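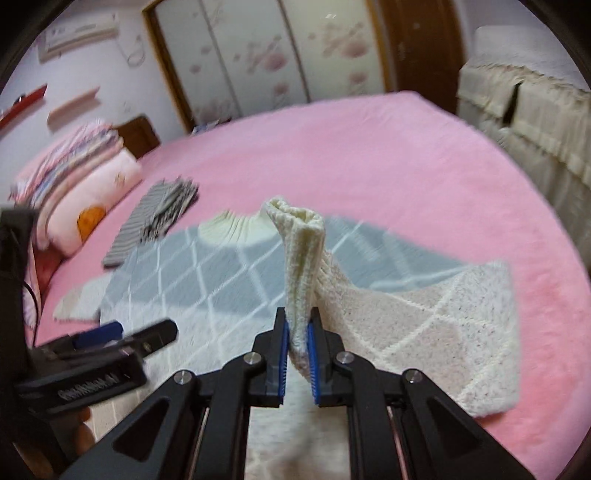
Support > Tickets > Demo units > 184

Print this page | E-mail this ticket

Ticket 184: Cellis playback stops during clothes folding, open day
Opened by: Lộc Lý
Assigned to: Tipene Donnelly
Date: 16/01/2024
Status: Closed

Problem
Playback of the folding recordings stopped twice while visitors were at the Brutham stand. Both stops came at the first pinch on a sweater. Towels and T-shirts ran through with no trouble. The screen showed error 166 and the arm held its position until it was released by hand.

Lộc Lý
Restarted the controller after the first stop. Same error on the next sweater. We switched to towels for the rest of the morning so people had something to watch. Log attached.

Tipene Donnelly
166 is the grip width check. It trips when the fingers close on something thicker than the limit in the profile. Which profile is loaded?

Lộc Lý
"Flat cloth," the one from the November visit. Phúc Đoàn set it up and I didn't change it.

Tipene Donnelly
That would do it. A knit bunches up when you pinch it, and you get several layers between the pads. Please load "Knitwear" and run it with no visitors near the arm. Also wipe the pads – lint throws off the zero reading.

Phúc Đoàn
Loaded Knitwear and cleaned the pads. First run went through the pinch and lift but dropped the sleeve on the second fold. No 166. Zeroed the fingers again and the next run was complete.

Tín Trịnh
I ran the afternoon session with these settings. No stops in about two hours. One visitor asked to try the hand-held gripper on a sweater and that recorded fine too.

Tipene Donnelly
Good. I've made Knitwear the default for demo units. The dropped sleeve is on a separate ticket. Closing this one.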